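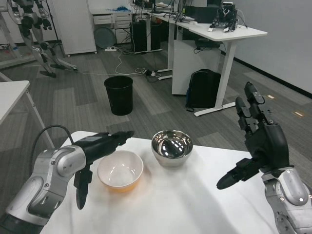 Session 3: Bowls, and what they do to your food

Okay, welcome back. I promised Orsolya Kocsis I'd write these notes up properly this term, so this is me being proper. Last time we did knives and boards. Today is bowls, and I know how that sounds, but I've been teaching this evening course long enough to have watched a lot of good egg whites die in the wrong one.

Ceramic first. A ceramic bowl is heavy and it's slow. It takes its time warming up and then it hangs on to the heat, so it's lovely for soup, porridge, or dough that needs to sit somewhere cozy. Rinse it with hot water before you serve and your soup stays hot a good bit longer (try it at home with two bowls, one rinsed and one not, and tell me what you find!). The glaze is what you're really eating from, so run a fingertip around the inside now and then. If you feel a crack or a chip, retire it to the key shelf.

Stainless steel is the other way around. It's light, it changes temperature fast, and it doesn't mind being dropped. Put one in the freezer for ten minutes before you whip cream and you'll feel the difference in your wrist. It's also my pick for melting chocolate over a pan – the heat comes through quickly, so keep the flame low and keep stirring. Polished steel shows every fingerprint, sorry. A dry cloth straight after washing helps.

A word on shape. Taller sides are for whisking, wide and open is for tossing and folding. If you're splashing the counter, go taller before you go slower.

And put a cloth under your bowl! A damp one, folded once, stops it from sliding about while you whisk with one hand and pour with the other. Fuad Shiferaw asked last time if a silicone mat does the same thing. It does, I just own more cloths.

For practice this week, make the Rarnside batter from your folder:

300 g flour
400 ml milk
2 eggs
a pinch of salt

Mix half in ceramic and half in steel. Cover both and leave them in the fridge for 40 minutes, then stir and see which one feels colder. Write down what you notice, even if it's only one line. Fry as usual, and yes, you may eat the homework.

Next session is pans. Bring one you already own, the uglier the better, and an apron. We start at the usual time but I'll have the door open 35 minutes early for anyone who wants to go over whisking again.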